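Workneh 家具手入れ用品 > 天板用オイル

# Hurkia テーブルオイル(無着色・つや消し)

内容量:200ml/500ml
用途:屋内の木製家具(テーブル、机、棚板、椅子の座面など)
主成分:植物油、植物ロウ、乾燥剤
製造:Limlow
送料:全国一律300円(500ml缶を含むご注文は無料)

2023年8月に缶のふたが変わりました。中身の配合は従来品と同じです。旧缶をお持ちの方は、そのまま塗り重ねてお使いいただけます。

## 商品の概要

Hurkia テーブルオイルは、木に染み込ませて使う屋内家具用の仕上げ油です。表面に厚い膜を作らないので、塗ったあとも木の手ざわりが残ります。色は付けていませんが、油が入ると木の色はいくらか濃くなります。水で濡らしたときの色が、仕上がりの色の目安になります。

つやはほとんど出ません。ウレタン塗装のような光沢を求める方、水を長時間はじく強い膜が必要な方には向きません。流し台のまわりや浴室、屋外のデッキにもお使いいただけません。屋外用は同じLimlow製の別商品があります。

缶の中身は淡い黄色の液体で、開封時には油のにおいがします。溶剤の強い臭気は抑えてありますが、無臭ではありません。塗装中と乾燥中は窓を開けてください。

## 塗れる木、塗れない木

塗れるのは、無垢の木と、木の突板を張った材のうち、表面が無塗装またはオイル仕上げになっているものです。ナラ、タモ、ブナ、カバ、クリ、クルミ、チェリー、スギ、ヒノキ、パインには問題なくお使いいただけます。

チークやローズウッドのような油分の多い木では、乾きが遅くなることがあります。見えないところで試し塗りをして、翌日に指でさわり、べたつきが残るようなら全体への使用は控えてください。

塗れないのは、ウレタン塗装、ラッカー塗装、ニス塗装の面、それからメラミン化粧板と樹脂シート張りの面です。油が中に入らず、表面でべたつくだけになります。

見分け方は簡単です。目立たない場所に水を一滴落とし、しばらく置いてください。水がじわじわ染みて色が濃くなれば、油も入ります。丸い水滴のまま残る場合は、塗膜があるか、化粧板です。ただしオイル仕上げから日が浅い天板も水をはじくことがあるので、家具の説明書が残っていれば併せて確認してください。購入店に品番を伝えて問い合わせるのが確実です。

突板の場合は表面の木がごく薄いため、研磨をかけすぎると下地が出ます。突板の天板は紙やすりを軽くあてる程度にとどめ、傷を削って消そうとしないでください。

## 使う前に用意するもの

- 本品
- 綿の布(毛羽の出にくいもの)を数枚
- 紙やすり(240番と400番)
- 平らなあて木
- ゴム手袋
- 養生用の紙またはシート
- 水を張った、ふた付きの金属缶

布は着古した綿のシャツでも足ります。専用の拭き取り布(43cm角)も別売りしています。化学繊維の布は油を吸わず、拭きむらが出やすいのでおすすめしません。

水を張った缶は、使い終わった布を入れるためのものです。詳しくは後の「使用済みの布の扱い」をお読みください。この項目は必ず作業前に読んでおいてください。

## 塗り方

### 下地を整える

天板の上の物をすべて下ろし、固く絞った布で全体を拭きます。油汚れがあるときは、中性洗剤を薄めた水で拭き、そのあと水拭きを二度行ってください。洗剤が残るとそこだけ油の入りが悪くなります。拭いたあとは半日以上おいて、木を乾かします。

乾いたら、あて木に巻いた240番の紙やすりで木目に沿って軽く研磨します。木目を横切る方向に動かすと細い傷が付き、油を塗ったときに浮き出てきます。輪じみや手の跡が残っているところだけを強くこするとくぼむので、少し広めの範囲をならすように動かしてください。

続いて400番で表面を整えます。粉は掃除機で吸い、乾いた布で拭き取ります。木目の深いナラやタモは導管に粉が残りやすいので、やわらかいブラシで掃き出してから拭いてください。

### 一回目の塗布

缶をよく振ってから、布に少量を取り、木目に沿って伸ばします。天板に直接注ぐと、落ちた場所だけ色が濃くなることがあります。端から端まで一息に伸ばし、次の列を少し重ねて進めます。

木口(木の切り口の面)は油をよく吸います。最初に塗り、全体を塗り終えたころにもう一度足すと、ほかの面と具合がそろいます。

塗ってから15分ほど待ちます。その間に乾いたように見えるところが出てきたら、そこにだけ油を足してください。

### 拭き取り

待ったあとは、きれいな布で余分な油を拭き取ります。仕上がりの良し悪しはほとんどこの工程で決まります。布に油が付かなくなるまで、布の面を替えながら拭いてください。光の入る側にしゃがんで天板を低い位置から見ると、拭き残しが筋になって見えます。

拭き残した油は乾いても固まりきらず、ほこりを抱き込んで表面がざらつきます。すでにそうなってしまった場合は、少量の新しい油を付けた布でこすると、軽いものなら緩んで取れます。取れないときは400番の紙やすりで軽く研磨し、塗り直してください。

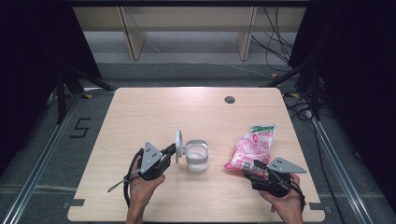 ### 二回目の塗布

一回目から一晩以上おき、さわってべたつかないことを確かめてから二回目に入ります。表面に細かい毛羽が立っていれば、使い古した400番で軽くなでて粉を拭き取ります。新しい紙やすりでは削れすぎることがあります。

二回目は一回目の半分ほどの量で足ります。塗り方と拭き取りは同じです。食卓のように水気の多い使い方をする天板では、もう一晩おいて三回目を塗ってください。書き物机や飾り棚なら二回で十分です。

### 乾燥

最後の拭き取りから丸一日で、軽い物を置けるようになります。水拭きは一週間待ってください。テーブルクロスやデスクマットなど、面全体をふさぐものは二週間ほど避けます。油は空気に触れて固まるため、覆われていると乾きません。

気温の低い時期や雨の続く時期は、どの工程も長めに見てください。暖房や扇風機の風を直接あてると、ほこりが付きます。

## 裏面と脚について

天板の裏は、表と同じ回数まで塗る必要はありません。ただし一度も塗っていない無垢板で表だけに油を入れると、表と裏で湿気の出入りに差が出ます。新品の無塗装板に塗るときは、裏にも最低一回は塗ってください。

すでに組み立ててある家具を手入れする場合、脚や幕板は外さなくてもかまいません。金属の脚に油が付いたら、乾く前に拭き取ります。乾いた油は金属の上で黄色く残ることがあります。

配線用の穴があるときは、穴の内側の木が無塗装になっていることがあります。樹脂の縁が外せる構造なら外して塗り、固くて外れないものは縁を養生してください。無理にこじると縁の爪が折れます。

## 必要な量の考え方

木の種類と前回の手入れからの年数で、使う量はかなり変わります。四人掛けの食卓の表面を二回塗る程度なら、多くの場合200mlで間に合います。無塗装の板を表裏とも塗る場合や、椅子を合わせて手入れする場合は500mlをお選びください。スギやパインのようなやわらかい木は吸い込みが多いので、迷ったら大きいほうが無難です。

開けた缶の残りは、保管の仕方によっては表面に膜が張ります。膜を静かに取り除き、下の液がさらさらしていれば使えます。糸を引くようになった油、粒が混じった油は使わないでください。

## 使用済みの布の扱い

**油の付いた布を丸めたまま放置すると、自然発火するおそれがあります。**

植物油は空気中の酸素と反応して乾き、そのときに熱を出します。布を重ねたり丸めたりすると熱がこもり、火の気がなくても燃え出すことがあります。夏の室内や日のあたる場所では特に注意が必要です。

使い終わった布はすぐに水に沈め、ふた付きの金属缶に入れてください。捨てるときは十分に水を含ませた状態で、お住まいの自治体の決まりに従って処分します。作業の途中で席を離れるときも同じです。乾いたままごみ袋に入れないでください。洗って乾燥機にかけるのも危険です。

油を含んだ研磨粉も同様に扱います。油を塗った面を研磨した粉は、掃除機の中にためたままにしないでください。

## 日々の手入れ

普段は乾いた布で拭くか、固く絞った布で拭いてから乾拭きします。アルコールを含む除菌シートや、研磨剤の入ったスポンジは避けてください。油の層が落ち、白っぽくかさついた見た目になります。

水をこぼしたら早めに拭きます。冷たい飲み物のコップは輪じみの原因になるので、コースターを敷いてください。熱い鍋や土鍋を直接置くのもやめてください。

鉄分を含んだ水が長く付いていると、ナラやクリでは黒いしみになります。濡れた缶や鉄鍋の跡がこれにあたります。浅いしみは研磨で薄くなりますが、深く入ったものは油では消えません。

塗り直しの時期は、水を一滴落としてすぐに染みるようになったころが目安です。食卓なら年に一、二回、机や棚なら二、三年に一回という方が多いようです。前回もこの油であれば、全体を研磨する必要はありません。汚れを拭き、よく乾かし、薄く一回塗って拭き取ってください。

## 小さな傷とへこみ

浅いすり傷は、400番を木目に沿って軽くかけ、油を少し塗って拭き取れば目立たなくなります。塗った部分だけ色が濃く見えても、周囲へぼかすように伸ばしておけば、日が経つにつれてなじみます。

物を落としてできたへこみは、木の繊維が切れていなければ戻ることがあります。濡らした綿の布をへこみにあて、上からアイロンの先を短くあてて蒸気を入れます。一か所に長くあてないでください。突板の天板では接着剤がはがれるおそれがあるので、この方法は使えません。無垢板の場合も、終わったら一日乾かしてから研磨と塗布に進みます。

## お客様の使用例

**Liya Mamo 様(ナラの食卓)**
引っ越しのときに譲り受けた食卓に使いました。輪じみが多かったので研磨に時間がかかりましたが、三回塗って落ち着きました。拭き取り用の布が足りなくなり、途中でシーツを切りました。布は多めに用意したほうがいいです。

**Fiifi Addo 様(パインの棚板)**
思ったより色が濃くなりました。嫌な色ではないのですが、端材で試してから塗ればよかったと思います。においは三日ほどで気にならなくなりました。

**Mekdes Negash 様(タモの机)**
二年前に塗った机の塗り直しです。一回塗りで済みました。200ml缶はまだ半分残っています。ふたが固まって開けにくかったので、新しいふたがどうなったか気になります。

(当店より:縁に油が残ると旧缶のふたは固着しやすくなります。新しいふたはねじ式です。いずれの缶も、閉める前に縁を拭いてください。)

## よくあるお問い合わせ

**ほかのメーカーのオイルの上に塗れますか。**
乾燥した植物油系の仕上げの上であれば塗れる場合がほとんどです。ワックスで仕上げてある面では油が入らないため、先にワックスを落としてください。いずれの場合も試し塗りをお願いします。

**まな板や木の器に使えますか。**
使えません。本品は家具用で、食品が直接触れる道具への使用は想定していません。

**着色はできますか。**
本品は無着色のみです。Limlowの着色オイルを先に塗り、乾いてから本品を重ねることはできます。着色オイルは当店ではお取り寄せになります。

**床に使えますか。**
おすすめしません。歩行による摩耗に合わせた配合になっていません。

**べたつきが一週間たっても取れません。**
拭き残し、塗膜の上への塗布、低温のいずれかが考えられます。部屋を暖めて風を通し、数日様子を見てください。変わらない場合は、木の種類と下地の状態を書き添えてご連絡ください。写真があると判断しやすくなります。

## 保管と廃棄

ふたの縁を拭いて固く閉め、直射日光と火気を避けて、子どもの手の届かない涼しい場所に立てて保管してください。別の容器、とくに飲料のボトルに移すことは絶対にしないでください。

残った油は排水口に流さず、自治体の案内に従って処分してください。

誤って目に入った場合はすぐに水で洗い流し、医師の診察を受けてください。飲み込んだ場合は無理に吐かせず、缶を持って医療機関にご相談ください。皮膚に付いた油は石けんで落とします。

## ご注文と返品

未開封の商品に限り、到着から一週間以内の返品をお受けします。開封後の返品はお受けできません。缶のへこみや漏れがあった場合は、外箱を捨てずにご連絡ください。交換品をお送りします。

引火性があるため航空便には載せられません。離島へのお届けは船便となり、通常より日数がかかります。

商品についてのご相談は Ankica Kelmendi、発送と返品については Obsa Worku が担当しています。Tivusetti の店頭でもお買い求めいただけますが、500ml缶は置いていない日があるので、ご来店前に在庫をお確かめください。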